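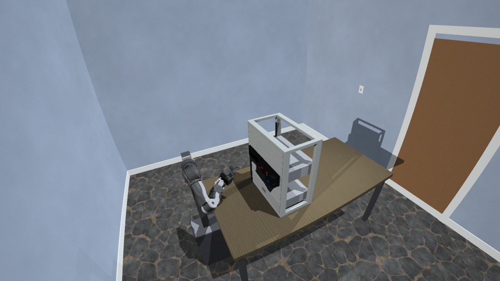
What happens to the technicians when a robot arm takes over work at the equipment rack?

They stay on the team, and their hours move to fault diagnosis, repair and planning, with the late shift made shorter for everyone who works it.

Sonel plans automated rack work at its Jeltance site

Sonel will bring robot arms into the test hall at its Jeltance site beginning in August, the company announced. The arms will take on the repetitive part of equipment rack work: moving to a unit, lining up with it, pressing or pulling what needs to be pressed or pulled, and backing away again. Technicians will keep responsibility for every rack in the hall and will decide which jobs go to the arms.

The project is called Ernetti. Integration is being handled by Oberholzer, which has supplied handling equipment to the Jeltance site in the past. Work began in simulation, with a model of a single arm and a single rack, and most of the motion planning is still done that way before anything is tried on the floor.

The test hall employs 71 people. No jobs will be cut as a result of Ernetti, and the company has put that in writing in the site agreement, which runs for 48 months. Four technicians have already moved to full-time roles on the project. They write the task lists, check planned movements against the way the work is done by hand, and have the final say on whether a task is ready. Their former bench positions have been filled from inside the company.

Rack work at Jeltance has changed little over the years. A technician walks the row, reads the indicators, reseats a unit if needed, logs the result and goes on to the next one. It is steady work but hard on the shoulders and wrists, and a good share of it takes place late in the evening, when the test lines are idle. Under the new schedule the late shift will end at 10 p.m. instead of midnight. Shift pay for current staff stays the same. 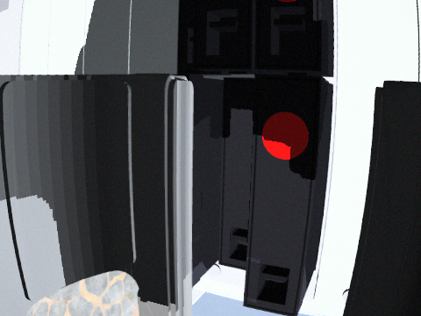 Technicians on the late shift said they were glad to see the earlier finish but wanted to know who gets called when an arm stops halfway through a job at 11 p.m. They asked for a paid on-call list, drawn up before the first arm goes into service, and for the right to shut down a rack row without asking a supervisor first.

Both requests have been accepted. The on-call list will rotate monthly and will be open to anyone who has completed the training course. Any employee in the hall may stop an arm at any time, and no written explanation will be required afterward.

Training is open to all hall staff and takes place during paid hours. The course covers safe entry to the work area, manual recovery after a stop, and reading the job log. A second course, for people who want to set up new tasks themselves, will follow once the first group is through. No programming background is needed for either one.

Some work will remain fully manual. Cabling stays with technicians, as does anything that calls for two people at one rack — lifting out a heavy unit, for instance. Racks with older fittings will also be left out of the first phase. Oberholzer and the Jeltance team will look at them again after the first winter of operation.

Sonel will share what it learns with its other sites but has made no decision about using the arms elsewhere. Staff at Jeltance will receive a progress update every three months, and the task lists will be posted in the hall where everyone can read and comment on them.

Press inquiries may be sent to the Sonel communications office at the Jeltance site.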